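Week 6: Sorting the lab bench
Notes by Lleucu Gwynne, Minddale

Clear things are the sneaky ones, and I love teaching this bit! Plastic film on a pale tabletop shows up as little more than a few wrinkles and a spot of glare, so get down low and check from the side.

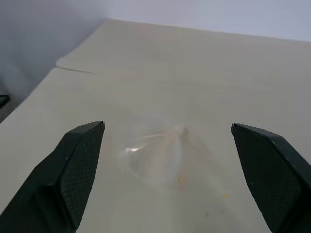 Soft plastics go in the grey tub by the door. Anything that held a sample goes to Seon-mi first, labelled.

Next, vessels. Learn the shapes before the names: a cone is wide at the base, narrow at the neck, and wonderful for swirling.

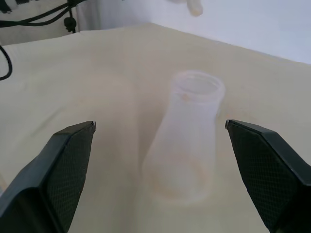 Read chapter 5 before the June prac, and bring your coloured tape.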